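Hudness Workshop Gripper – Set-up Guide
Section 4: First checks with fabric

4.1 Before you begin

Complete Section 3 (fitting the fingers) before starting this section. The checks below are to be carried out by hand, with the gripper held by its handle. Members using the shared workshop should enter the session in the bench log kept by Parveen Majumder.

CAUTION: Keep hair, cords and loose sleeves away from the fingers while the power is on.

4.2 Checking the fingers

1. Switch off the gripper and unplug the supply lead.
2. Check that the screws at the base of each finger are tight. Do not use a power driver.
3. Wipe the square marker on each finger with a dry, soft cloth. A scratched marker must be replaced.
4. Reconnect the lead and switch on. Wait 25 seconds before touching the trigger.
5. Open and close the fingers fully 26 times. The movement should be even on both sides.

Note: If one finger lags behind the other, return to step 3.6 and refit the linkage.

4.3 Laying out the test garment

6. Place a pair of jeans flat on the table. Thick seams give a harder test than a single layer of cloth.
7. Smooth the leg panels by hand and leave the seam area within easy reach.
8. Bring the open fingers in low, with one tip on each side of the seam. Both markers must remain in the camera's view.

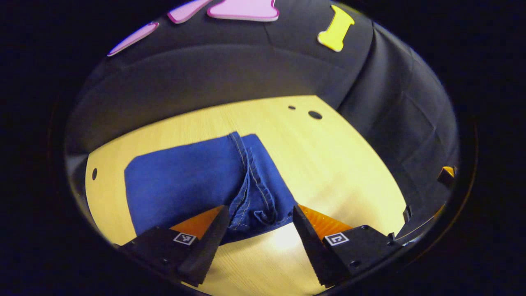

Figure 4.2 – Fingers on either side of the seam area, markers in view.

9. Squeeze the trigger slowly until the cloth is held, then lift it a short way and lower it again.
10. Repeat at the hem and at the waistband.

CAUTION: Do not pull against a garment that has caught on the table. Release the trigger first.

4.4 Saving the settings

11. Save the grip limit under a new name. The supplied value of 600 suits most denim.

Revised by Shiuli Fakir, December 2025. Continue to Section 5.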